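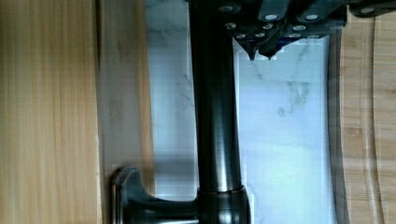
Munddale Manipulation Group, Robot Learning course handouts

Handout 4: Wrist cameras, shiny things, and why your success rate lies to you

Hi all. These are the notes from the session on wrist-view policies, tidied up a bit (only a bit, sorry) so you can read them before the November lab. I've left in most of the side comments because a few of you said those were the useful parts.

We finished last time with imitation learning from a fixed camera. You record a person driving the arm, you store pairs of images and actions, you train a network to go from one to the other. Fine! The trouble starts when the arm gets close to what it's working on and blocks its own camera. Anyone who ran the drawer task in Handout 3 has met this already.

So we put a small camera on the wrist. The kitchen view at the top is the sort of thing the policy gets from it: a dark bronze faucet filling the middle, the gripper's two fingertips coming in from the top, white marble behind. Notice how sideways it all is. The faucet body lies vertically in the image, and "up" in the picture has very little to do with up in the room. People coming from the fixed-camera world want to rotate everything so it looks right. Please don't bother, at least at first. The network doesn't care what looks right to you, as long as the camera is bolted on the same way for training and testing. If you re-mount it in between (I've done this, and lost most of a week to it) you have quietly made a new dataset.

What the wrist view buys you

The fingertips stay in nearly the same pixels all the time. That's lovely, because the thing you want to learn is mostly where the target sits relative to the fingertips. Move the whole robot a hand's width along the counter and the fixed camera sees a different problem, while the wrist camera sees something much closer to the old one once the arm has made its approach.

What it costs you

You lose the big picture. Up close, the policy may have no idea which end of the counter it's at, or whether there's a second faucet. It also gets lighting you'd never choose. Have a look at the marble just below the fingertips, where there are blocky bright patches and the surface is close to washed out. A satin dark finish has its own trouble: that pale band running down the faucet body is a reflection, and reflections slide along the metal as the camera moves. A network can latch onto one as if it were a real edge. We call that a ghost edge in the group, and you'll see the term in the lab sheet.

The Cladstead comparison

Our kitchen set is called Cladstead, and it has 226 demonstrations across 4 tasks. We trained the same small network, which we named Urio, in 3 ways: fixed camera only, wrist camera only, and both together. Every version got the same demonstrations and the same training schedule, and each was tested on 16 starting positions per task.

Before I get to the results, a word on that 16. It's small. If one policy manages two more successes than another on 16 tries, I wouldn't bet a coffee on the difference holding up, and I don't want to see it in your reports as "clearly better". Give me the raw counts, put an interval on them, and then tell me what you reckon.

With that out of the way, wrist only did well on tasks where the arm began near its target and badly where it had to go and find something. Fixed only was the other way round: decent at getting there, clumsy over the last few centimetres. Both together was the best overall, but it had a habit I find really interesting. When we covered the fixed camera partway through a run, the combined policy often froze, even in places where wrist only would have sailed through. It had learned to lean on one view and never practised without it.

The fix we like is view dropout. During training you blank out one camera or the other at random, so the policy has to cope either way. It's a handful of lines of code. Start with a low rate and work up, and log the rate with every run, please.

For the lab

Bring the Brestthorpe notebook, already running, on your own laptop. You'll train wrist only first, then add the fixed view, then add dropout. Save your checkpoints with sensible names (final_final2 is not one). Read the section on action chunking in Handout 3 again before you come, as the code assumes it, and have one failure clip ready to talk through with your bench partner.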